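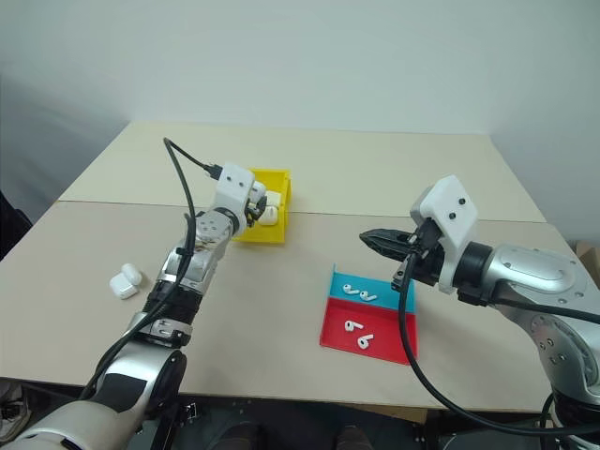
4.2 Task planning and arm allocation

The planner treats each sorting task as a sequence of single-arm actions with shared safety limits. Before an action is released, the Samard scheduler checks whether the paths of the two arms would meet above the table. If they would, the arm nearer its goal moves first and the other holds its position.

Figure 7. Two-arm workspace with a yellow tray, a divided tray in cyan and red, and small white objects to be handled.

Object positions are supplied by the perception module described by Fagerlund and Ekström (Section 3). Small, glossy white shells gave the weakest pose estimates, and the planner therefore asks for a second reading whenever the confidence score falls below the set limit. Across 555 planned actions, a second reading was requested in 79. Cable slack is not modelled; wrist rotation is limited in software instead.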